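January, desk, gone 6

Long day with the Fludum folding kit. Writing this before I forget it all.
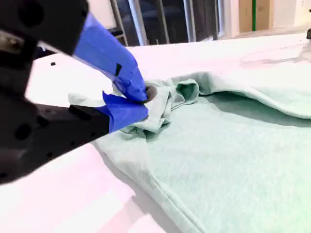
Trial runs out at the end of the month and I still havent made up my mind. 2598 for the kit, plus whatever they want for the support plan, which the sales page keeps very quiet about. Asked Mahlet Zeleke again to get it in writing. She's tried twice. Third go tomorrow.

In early, 7 or just before. Heating not on. Updated the arm software first thing (meant to do it last night, didn't, tired). Update wanted a restart, then wanted another restart. Lost most of an hour. Tea.

Then shirts. Always shirts. Towels were fine by the second day, I could sell towels to anyone. Flat, square, they behave. Sleeves are another matter. The thing has to find the cuff, get hold of it, lift, bring it over, let go without dragging the whole lot with it. Five goes on the pale green one before lunch. Two I'd call good. One so-so, sleeve across but twisted. The other two I had to stop. Put stopped in the sheet and not failed, then went back and changed it to failed. No point being kind to it when it's our money.

Fingertips. Still the weak spot I think. The ones in the box are hard and shiny and thin cotton just slides out. Blue tape round both fingers is holding up better than I thought it would, though it's creased to bits near the end of the top one and there's a flap standing up on the bottom one that I keep wanting to pull. Left it alone. If I start picking I'll be rewrapping all evening. Drokix do a soft tip set that is meant to fit, Mahlet found it, cheap enough. But then are we reviewing Fludum or are we reviewing Fludum plus bits. She says buyers will do exactly the same so put it in. Probably right. Will put it in as a box at the side.

Biggest grumble today: two layers. It goes for the cuff and picks up whatever is underneath as well, and then you get a lump of shirt coming up. It doesn't seem to know. Closes, decides it has something, off it goes. You can turn the closing force down in the settings but the slider goes from 1 to 10 with nothing to say what that means, and on 3 it drops things and on 4 it pinches the lot. Nothing in between. Wrote to support about half steps. Reply came fast, I'll give them that, but the reply was a link to the page I was already looking at.

Lunch at the desk. Cheese roll. Crumbs on the manual.

Afternoon better. Moved the shirt so the sleeve lay nearer the arm, less of a stretch for it, and the grabs got cleaner straight off. Worth a line in the review: where you put the clothes matters more than any setting. The quick start guide says "place garment in work area" and that's your lot. Work area is the whole table!! Could have saved me two days with one drawing.

Also tried the teach mode again, where you move it through by hand and it copies. Like it more than I did last week. Takes a knack. You have to go slower than feels sensible or it plays it back in jerks. Did the left sleeve, played it back, fine. Did the right sleeve, played it back, it did the left sleeve. I'd saved over the wrong one. My fault, but the save screen shows both under the same name, so half theirs.

Rang Đorđević about the hire option. They'll do the same sort of arm by the month, with someone to come and set it up. Nice man, talked a lot, no price until they've seen the room. Might suit the laundry people better than buying. Want to get that in even if it's only a paragraph. Fileo said they'd call back about theirs and did not call back.

Where I am with it so far:
Towels, yes. Pillowcases, yes mostly.
T shirts, if someone stands there.
Anything with a long sleeve, not yet.
Noise fine, you can talk over it.
Manual poor. Support polite, no use.
Price too high for what it does, nearly fair if they threw in proper fingertips.

Mahlet thinks I'm being hard on it. She saw the good one just before lunch and clapped, so she's biased. Told her to come and watch the next twenty.

Knees ache from standing on that floor. Need a mat.

Tomorrow: support plan price. Order the Drokix tips, keep the reciept this time. New tape. Start with the sleeve near the arm and log every grab, not just the ones I remember. Try the darker shirt, see if it finds the edge any easier. Chase Fileo once more and then leave them out. Draft the first half by 5 so Mahlet can read it on the train.

Home now. No milk.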